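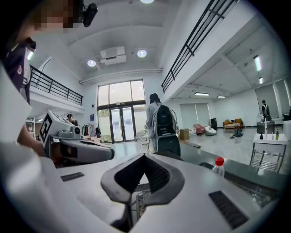

Figure 3. Entrance hall of the Vuren building, looking toward the glazed doors. A pedestal fan stands in front of the entrance and a clothing rack is at left.

4.2 Use of the hall floor

The Vuren building was selected from the sites surveyed in the first phase of the study because its entrance hall serves as both a circulation route and a work area. The hall is a two-story volume with white walls and a white ceiling. The far wall holds a tall glass entrance divided into panes, with a pair of glass double doors at the base (Figure 3). Daylight reaches the floor mainly from this side, and the mezzanine reduces the light available along one edge.

Following Talebi and Phelan, we separate fixed elements (doors, walls, signs) from semi-fixed elements, which occupants can move without tools. The fan, the clothing rack and the shelving belong to the second group. Semi-fixed elements were logged on a floor plan at the start and end of each observation period. A move of less than the width of the item was not recorded. Garments on the rack were treated as contents and were not logged individually.

Two patterns were found. First, storage items stayed close to the mezzanine edge. The rack and the white shelving unit were returned to this zone after most events, although no marked position exists for either. Staff interviewed by Daly described the zone as "the side" and used the term consistently. Second, the area directly inside the doors was used less for storage than its size would suggest. The fan was the main exception - it remained near the entrance through most of July, and people entering passed to one side of it.

Standing positions were harder to classify. Occupants with bags or backpacks often stopped in the middle of the floor, between the work counter and the doors, and it was not always clear whether they were waiting, talking or about to leave. We coded these cases as "paused" and excluded them from the route analysis. Piras and Mokgethi coded the same 9 periods independently. Most of their disagreements concerned this category, and they were resolved by discussion.

The hall was also compared with the Corrigan site, where the entrance is lower and opens onto a corridor. At Corrigan, clothing racks were kept in a separate room, and the entrance floor was clear in all but four periods. The difference cannot be attributed to ceiling height alone. Corrigan has a staffed desk near its doors, and the desk may discourage storage in the approach. Section 4.3 considers the effect of the desk separately, using the layout plans drawn before it was installed.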